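4.2 Dropped and half-held socks

We had expected the trouble in the laundry work to come from the larger items, the towels and the bedsheets, and so it was a little humbling to find that most of our lost demonstrations involved a single dark sock. The task is easy enough to say out loud: one gripper takes the cuff, the other takes the foot, and the sock is straightened out between them before it is folded. In the bedroom set the sock lies on a plush blanket, and a soft surface like that gives way under the fingers in a manner our practice table at Virstead never did. 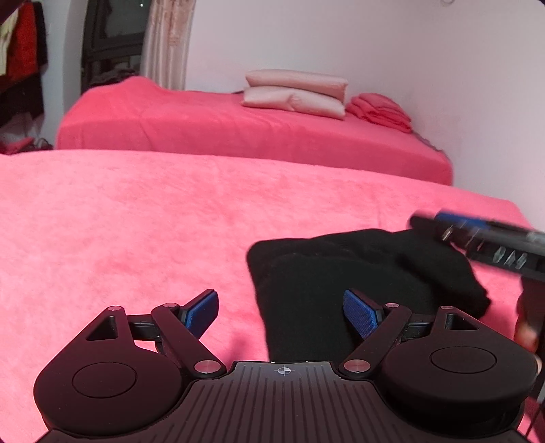 The fault showed itself in November, when Wanda Szulc was going back through the logs and noticed that the jaw width reported by the left gripper stayed at 3 mm after the operator had plainly let go. Out of 400 demonstrations, 70 carried the same stuck reading, and the policy we had trained on them (we called it Vollia, for want of anything better) had learned from this quite faithfully. It would close on the cuff, lift, lose the sock, and then carry on with the fold as though it still had cloth between its fingers. We spent a good while blaming the finger pads, and even swapped them for a fresh set, before anyone thought to open up the linkage and look at the encoder.

The cause was a worn collar that let the encoder slip whenever the jaws opened quickly. Slow openings were recorded correctly, so our usual check at the start of each session, done gently and with some care, passed every time. We now run 5 fast openings in a row before recording anything, and the Skosum logger stops the session if the two grippers disagree at the end of them.

Figure 3. Closing on the cuff of a black sock, with a second gripper at the foot end. 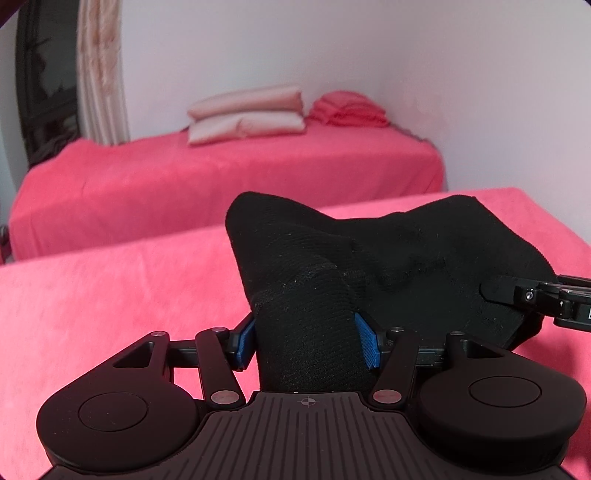 4.3 Retraining without the faulty demonstrations

We removed every demonstration with a stuck reading and trained Vollia again from the beginning, leaving all other settings as they were. The dropped cuffs became much less common, though the policy is still slower than we would like when the sock is bunched up.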